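Wernova产区试行高光木质台面涂饰与养护技术规程

Wernova家具产区的《高光木质台面涂饰与养护技术规程(试行)》于六月起执行。规程由产区检测机构Cinetgate牵头起草,涂料企业Skondov和台面加工企业Flanagan参与验证,正文共11章,适用于室内使用的餐桌、书桌、会议桌及柜台类木质台面,不适用于户外家具、地板和直接接触食品的砧板类产品。

规程规定的“高光”指透明或半透明涂膜,完工后木纹可见,表面有清晰反光。实色封闭漆、仿木纹贴面和蜡面处理不在范围之内。半哑光和哑光台面可参照其中的含水率、附着力和包装条款执行,光泽度与抛光条款不作要求。

试行之前,产区内各厂对同类产品使用不同的内部文件,验收口径差别较大。同一块台面,有的厂在涂装后次日即测光泽并装箱,有的厂要求放置到涂膜硬度稳定后再测。前一种做法得到的读数偏高,台面到达客户处后光泽回落,漆膜随木材孔隙下陷,业内称为“塌陷”。粗孔材和染深色的台面塌陷后较为明显,侧光下可以看到木孔轮廓重新浮出,客户常把它当成漏涂投诉。

新规程将终检时间统一为末道面漆完成后满7天。养护期间台面须水平架空放置,上下两面均能通风,不得面对面叠放,也不得在台面上加盖不透气薄膜。养护区的温度和相对湿度须连续记录,记录随批次存档。使用加热干燥设备的企业可以申请缩短养护期,申请时须提交同一配方、同一基材在两种条件下的硬度对比曲线,由Cinetgate复核。

基材部分的要求比征求意见稿有所收紧。实木拼板在进入涂装车间前须逐块测定含水率,测点分布在两端和中部,避开节子和胶缝。三处读数相差过大的板材退回平衡间,不得用局部烘烤的方法处理。背面和端面须做封闭处理,封闭道数可少于正面,但不得省略。起草方的说明称,台面翘曲的退货件中,背面未封闭是常见原因,有的板材正面涂膜完好,背面裸木吸湿膨胀,整板向上拱起。

节子、裂隙和虫眼的填补材料须与染色剂相容。规程允许保留封闭性良好的活节和天然凹点作为外观特征,企业须在产品说明中写明,并向客户提供样板。死节松动的,应挖补或灌胶固定,填料干燥后与周围木面打磨至同一平面。经拉丝、刷纹等处理保留凹凸纹理的台面,凹槽内不得积漆,喷涂时应降低单道漆膜厚度,增加道数。

染色工序须在统一光源下比对色板。红褐色系单独列出一节,原因是该色系在暖光和冷光下的差异较大,车间与展厅灯光不一致时容易引起色差争议。规程要求比色时至少更换一次光源,两种光源下均不超出限度样板方可放行。同一订单的台面应尽量使用同批染色剂;换批时应留存换批前后的样片,标明批号,保存到质保期结束。 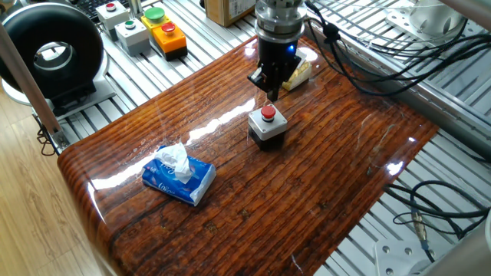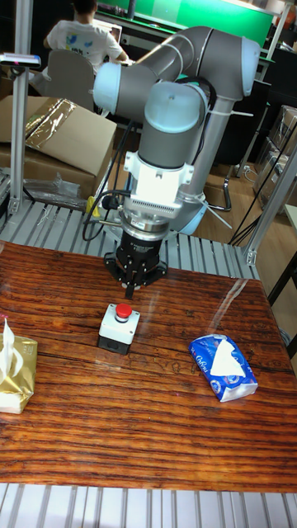
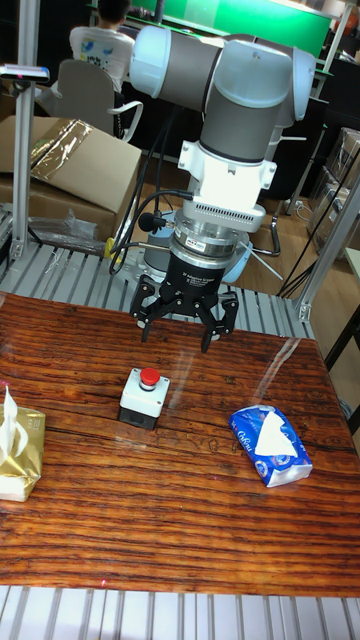

红褐色木质台面,表面光亮,木纹明显。

面漆与抛光一章是规程中篇幅最长的部分。底漆打磨后,表面粉尘须用吸尘和黏尘布两道工序清除,不得以压缩空气直接吹扫代替。面漆黏度按涂料供应方给出的范围调配,每班开工前及每次换桶后测定。喷涂方向以顺纹为主,转角和圆边处另行补枪。圆边台面的前沿曲率变化大,漆液易向下缘聚集,喷后须在流平时间内检查下缘有无垂流。

抛光用料由粗到细依次更换,每次更换前清洁台面和抛光盘。规程把抛光后残留的圆弧形细痕称为“旋纹”,判定时使用点光源,从两个相互垂直的方向观察。漫射灯下看不见、点光源下可见的轻微旋纹,允许出现在台面背光侧和下沿,正面主视区不允许。此前部分企业仅在车间顶灯下检查,旋纹到了有射灯的展厅才暴露出来,返工需要重新拆装桌架。

光泽度测量采用顺纹和横纹两组读数,分别记录,不取两组的平均值。深纹台面的横纹读数通常低于顺纹读数,两组混合后会掩盖局部失光。测点避开节子、明显凹坑和圆边。仪器每次使用前以标准板校准,标准板有划痕或指印时不得使用。反射影像的清晰程度另以目视评定,格栅灯管在台面上的倒影应连续,轻度波纹可接受,断裂或大面积模糊判为不合格。

附着力试验采用划格法,在随炉试片上进行,不在成品台面上取样。试片须与成品使用同一基材、同一染色剂,并与成品同时进入各道工序。划格在100个小格内进行判定,记录脱落格数和脱落位置。脱落集中在底漆与木面之间的,应检查基材含油情况及封闭工序;脱落集中在面漆与底漆之间的,应检查打磨和复涂间隔。规程要求企业在报告上写明脱落发生的层间位置,只写“合格”或“不合格”的报告不予受理。

耐液试验的介质包括水、茶、咖啡、稀醋酸、食用油和酒精溶液。介质以浸湿的滤纸置于试片表面,加盖防止挥发,到时后吸干并静置,再在侧光下观察。泛白、起泡、软化和变色分别记录。酒精一项以往在产区内没有统一时长,餐桌和书桌用同一标准,书桌生产企业多次提出异议。试行文本按用途分为两级,餐桌和柜台执行较长一级,书桌和会议桌执行较短一级。兼作餐桌销售的多用途产品按餐桌执行。

耐热试验分为干热和湿热两项。湿热更容易使高光涂膜出现白色圆痕,成因多为水汽进入涂膜后形成的细微散射。规程对试验后的圆痕设置了恢复期,恢复期结束后仍可见的判为不合格。起草过程中曾讨论取消恢复期,参与验证的企业提供了不同涂料体系的对比数据,最终予以保留,但要求在产品说明中提示用户使用隔热垫。

划痕试验分别评定硬物划伤和清洁擦伤。前者使用固定载荷的划针,后者使用标准擦布往复擦拭200次,擦拭后测定同一位置的光泽变化,并以点光源检查细痕。Flanagan在验证阶段发现,擦布含水量对结果影响明显,干擦产生的细痕多于湿擦。试行文本因此将擦布分为干、湿两种状态,两项均须报告。企业宣传材料中使用“耐擦”字样的,以干擦结果为准。

Skondov负责的验证内容集中在双组分聚氨酯和水性体系。该公司提交的材料指出,水性面漆在低温高湿条件下流平时间延长,若按溶剂型面漆的间隔复涂,层间容易夹水,成膜后发雾。规程据此为水性体系单设了复涂条件表,企业应按实际车间温湿度查表,超出表列范围时停止喷涂。两种体系混用的,底漆与面漆之间须做相容性试验,试验记录与配方一并存档。

包装条款也作了改动。台面正面应先覆盖不含增塑剂的柔性隔层,再加泡沫缓冲,隔层表面不得有压花。缓冲材料的花纹长时间压在未完全固化的涂膜上,会留下与花纹相同的印痕,夏季集装箱运输中尤为多见。捆扎带不得直接接触圆边。木箱内应放置湿度指示卡,收货方开箱时记录读数;缺少开箱记录的,日后发生翘曲争议时由双方协商取样,Cinetgate不单方出具责任判定。

养护部分面向终端用户,内容以附录形式给出,企业可直接印入说明书。日常清洁使用拧干的软布顺纹擦拭,再以干软布收水。颗粒灰尘应先掸去或吸去,直接擦拭会造成细划痕。不得使用去污粉、钢丝球、含氨清洁剂和来源不明的上光喷剂。含硅上光剂在短期内能提高光泽,但残留物渗入漆膜裂隙后会给翻新带来困难,重新喷涂时易产生缩孔。

台面应远离暖气片和空调出风口,避免长期单侧日照。桌布、橡胶垫和软质塑料垫不宜长期固定在一处,其中软质塑料垫的增塑剂可能迁移到涂膜内,使局部发黏。确需使用时,应选择标明适用于涂饰木面的产品,并定期移开通风。新台面在交付后的最初一段时间内应尽量减少覆盖,具体时间由企业按所用涂料写入说明书。

翻新作业分为三级。一级为清洁和手工抛光,处理浅表细痕和轻度失光,不涉及补漆。二级为局部补漆,须先测定原涂膜厚度,确认无硅残留,再以同体系涂料修补,边缘过渡区抛光后与原面比对。三级为整面打磨重涂,适用于大面积龟裂、剥落或多处露木。规程不建议在圆边部位做局部补漆,该部位打磨时容易磨穿,补后色差明显,应以整条边为单位处理。

对于年代较久、涂层种类不明的台面,翻新前应在隐蔽处做溶剂点试。虫胶类涂层遇酒精软化,硝基类涂层遇相应稀释剂软化,双组分聚氨酯一般无明显变化。点试结果不能确定时应取微量漆屑送检。规程要求翻新单位在作业前向委托方出具书面方案,列明拟去除的涂层、拟使用的材料和预期色差范围,委托方签字后方可施工。

标识方面,符合规程的台面可在背面粘贴批次标签,标签内容包括基材名称、涂料体系、终检日期和适用用途等级。基材名称须使用规范树种名,不得以颜色或商业俗名代替。单板贴面产品须同时写明面层和芯层材料。标签不得贴在正面及圆边部位,也不得使用去除后会留胶的背胶。

试行期间,规程为推荐性文件,企业自愿采用。已签订的订单可继续按原合同验收,新签订单拟引用规程的,应在合同中写明全称和引用章节,仅写“按产区标准”的视为未引用。现有库存不要求补贴标签;企业自行要求补测的,须提供涂装记录和随炉试片,试片缺失的只能做光泽度和外观两项。

Cinetgate已开放预约送检。送检单位应提交随炉试片、基材含水率记录、养护区温湿度记录及涂料批号。试片四边须封闭,正面贴保护膜前应先确认涂膜已固化。试片在运输中受损的,可补送一次,补送试片须来自同一批次。检测报告以纸质和电子两种形式发出,两者内容不一致时以纸质版为准。

规程文本和记录表格可在产区服务窗口领取,窗口上午九时开放。表格分为涂装记录、终检记录和翻新方案三种,企业可在保留全部项目的前提下增加栏目。试行意见以书面形式提交,须注明涉及的条款号,附有试验数据的意见优先处理。水性体系的复涂条件表和耐酒精分级两部分,将在试行期内根据各厂返回的数据先行修订。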